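3.2 Storeroom access and signage

Sites in the Bekaren sample were walked twice, once in June and once after restocking. Of 26 storerooms, 17 had a posted notice on or beside the door. The rest relied on the lock alone, or on staff habit. Wording was copied down at the door, placement noted on the same sheet.

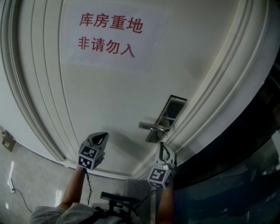 Figure 6. Storeroom door with paper notice, lever handle and lock plate.

Notices fell into two groups, bought signs and sheets made in-house. In-house sheets were more common at the smaller sites, and cheaper to replace when the wording changed. Typical text is short — two lines, red characters, 库房重地 over 非请勿入 (storeroom area, no entry unless invited), taped straight to the door as in Fig. 6. No name, no phone extention. Teixeira sites added a contact line, Natier sites did not.

Whether the notice changes behavior is a seperate question. Entry logs from Stedora cover only 50 days, too short to say much. See 4.1.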